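Putting your first chapter online as a free sample

If you've finished a book and you're itching for strangers to read it, a free sample is such a fun way to start. I did mine through Kestley last March and had 200 readers before I'd told my own mum!

Start by picking your extract. Most people go for chapter one, and that's fine, but do stop at a point where the reader wants more. Mine runs to 11 pages and ends halfway through an argument.

Next, save it as a separate file with your cover at the front and a link to your shop page at the back. Open it on your phone and read the whole thing there. I found 2 typos that I'd missed on the big screen (one was in the title, oh dear).

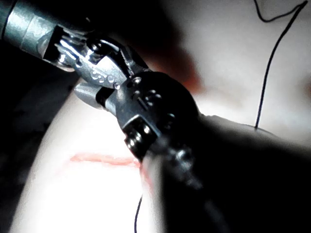 Metal jaws, partly open, at the end of a jointed wrist.

Now log in, go to My Books and choose Add Sample. Upload the file, tick "anyone can read" and write a blurb of up to 100 words. Keep the blurb chatty. Rosalía Marín has a lovely one for her Tesfamariam stories, well worth a look before you write yours.

Press Publish, wait for the email, then copy the link and share it everywhere you already talk about books. You can swap the file later without the link changing, so don't fret over every comma.

Next time: setting up pre-orders on Heltton.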